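Checked 2/7/24 at the Flolcombe unit, before we sign anything with Kubo for the second batch. Ticks are mine, and so are the grumbles in between.

## Hand-held gripper, pre-order check

**Fingers and pads**

- [x] Pads are a matching pair, same size and same shape
- [x] Screw holes visible on the top face of both pads, two on each
- [x] Pads wiped down before the test
- [ ] Spare pads in stock

*Comment:* Spares are the bit I keep banging on about. A set is £49 and we've budgeted for precisely none of them, so I'd like one set per tool added to the order now (it's a lot easier than asking for more money in May). Please also wipe the pads between goes, as bits of fluff do cling to them and they look scruffy when visitors come through.

**Arms and pivots**

- [x] Both arms open and close evenly
- [x] No side-to-side wobble at the pivots
- [x] Nothing catches when you let go of the handle quickly
- [ ] Supplier has told us how often to replace the pivot rings

*Comment:* I've asked Kubo twice now! Their leaflet says "periodically", and I can't put that in a spreadsheet. I ran this one through 400 squeezes over two afternoons and it felt the same at the end as it did at the start, but that's a sore thumb and an opinion, so let's get a proper answer in writing before we order.

**Handle and wiring**

- [x] Comfortable in either hand
- [x] Cable clamp tight
- [x] No bare wire, no sharp edges near the fingers
- [ ] Finger-trap label fitted

*Comment:* The label came in the box and was still on its backing sheet. It goes on before anyone at Civilville picks one up, please — they have people on placement there and I don't want a pinched finger in week one. I'll do ours.

**Bench and storage**

- [x] Clear bench with a plain covering
- [x] Charger off the floor
- [ ] Lockable cupboard
- [ ] Inspection sheet hung by the bench

*Comment:* We've nowhere to lock these away. The old stationery cupboard would do if somebody can find the key, otherwise a new one needs to go in the plan too, and I haven't priced it yet.

**Money**

- [x] Quote received and still in date
- [x] Delivery included
- [ ] Training day included
- [ ] Repairs cover agreed

*Comment:* The quote is £1,301 per tool and we want four. I'm happy with that price for the build, and I wouldn't bother with the dearer version, which gets you a nicer case and not much else. Repairs cover is the sticking point. They want us to pay for three years up front and I'd much rather go year by year, at least until we know how hard the Civilville lot are on them.

**Result:** pass, with the open boxes above to be sorted before the order goes in. Check again when the new ones arrive, one sheet per tool, and don't copy my ticks across!
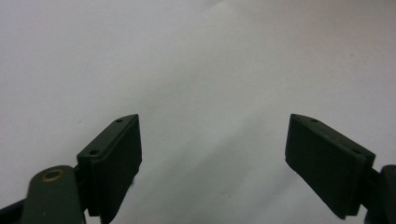 **Tess Orrell**
Equipment Buyer and Bench Safety Lead, Plavent

Sheet to be kept with the quote in the purchasing folder. If you borrow it, put it back.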